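Segmenting Pouring Demonstrations into Labeled Steps

This guide describes the procedure used by the Brenum group to divide first-person recordings of household tasks into short, labeled steps for policy training. It applies to all pouring and serving tasks. Annotators should read it in full before opening their first recording.

Before you begin

Load the recording together with its hand-pose track and confirm that the two share a start time. A drift of more than 2 video images between them must be reported to Karabo Mthembu and the recording set aside. Do not correct the drift by hand.

Step 1. Mark the contact intervals

Play the recording at half speed. For each hand, mark the first image in which the fingers touch an object and the last image before they leave it. The two hands are marked on separate tracks, even when they hold the same object. With a teapot, one hand often supports the body while the other controls the handle, and a policy trained on a single merged track loses that division of work.
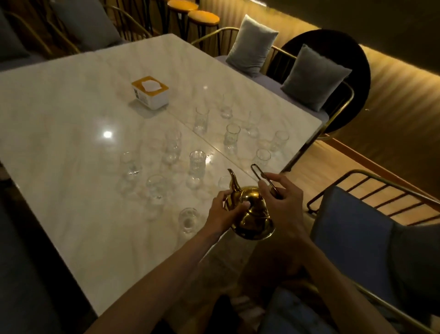
Two-handed hold on the teapot, left hand on the body and right hand on the handle. Label each hand separately.

Step 2. Name the target

Enter the object toward which the action is directed. Where several similar glasses stand close together, wait until the path of the spout settles before choosing one, then apply the label backward to the start of the approach. If the target glass is partly hidden, label it as usual and set the occlusion flag.

Step 3. Divide the action

Use the labels approach, align, tilt, hold and return. No step may be shorter than eight images – merge anything shorter into the step before it. Tilt begins when the teapot starts to rotate, whether or not liquid can be seen.

Step 4. Check and submit

Run the overlap check, resolve any warnings and submit the file for second review. Second reviewers work without sight of the first set of labels. Where the two sets differ by more than 11 images at any boundary, the recording goes to Ifeoma Ogbonna for a decision.

Revisions to the label list are planned for September. Files submitted before then will keep their current labels.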